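Klötze aus der Wanne: Ein Greifarm in der Gemeinschaftswerkstatt

Yevdokiia Antoniuk baut seit Januar an einer Zelle, die Klötze aus einer Wanne greift und sortiert. Der Arm stammt aus einer Betriebsauflösung, die Steuerung hat sie selbst geschrieben. Das Projekt heißt Jorari.

»Die Kinematik war nach zwei Wochen erledigt«, sagt Antoniuk. »Die Zeit geht in die Kabel.« Geführt werden sie außen am Gelenk, mit Schlaufe — bei zu kurzer Schlaufe begrenzt das Kabel den Drehwinkel, bei zu langer hängt es über den Teilen. Die Wanne ist längs geteilt und mit zwei Federklemmen gesichert. Verschraubt wird sie erst, wenn die Position feststeht.
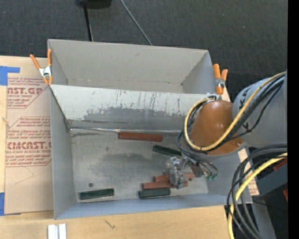
Greifen bei Unordnung

Schwierig sind Klötze, die dicht nebeneinander liegen. »Der Greifer braucht links und rechts Platz für die Finger. Fehlt der, schiebt er erst und greift dann.« Von 200 Versuchen im letzten Durchlauf zählt das Protokoll 197 als gültig, drei brach die Kraftüberwachung ab.

Rotbraun und Dunkelgrün trennt die Software über den Farbton. Der graue Wannenboden stört dabei wenig, Flecken werden über die Mindestfläche ausgefiltert.

Als Nächstes will Antoniuk die Kabel neu bündeln. Der Schaltplan liegt im Werkstattordner.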